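Amovura two-arm build – FAQ

What is it?
A bench build in the Gredine shared workshop. Two arms on one rail, picking up clothes. Started in May, still not done.

Can I copy it?
Yes. Parts list is on the Stavden page. Skip the old one, it has the wrong bolts.

How long did it take?
8 weekends so far. Wiring ate 2 of them.

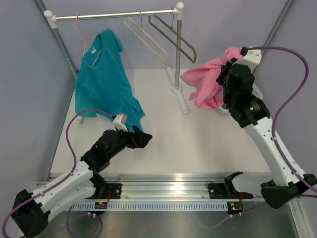
Do I need a special rack?
No, any small clothes rack that stands by itself. Ours has a chrome rod and white plastic corner fittings, easy to take apart when you need to get at the rail. Mix your hangers too – we have a pink one and a couple of plainer ones on there now.

Why are the cables so long?
Short ones tug at the wrist. Leave a big loop, then add a bit more.

What speed do you run?
50 percent. Dont go to 100 untill your stops are set.

Where do I ask stuff?
Rangel forum, build thread. Replies are slow, sorry.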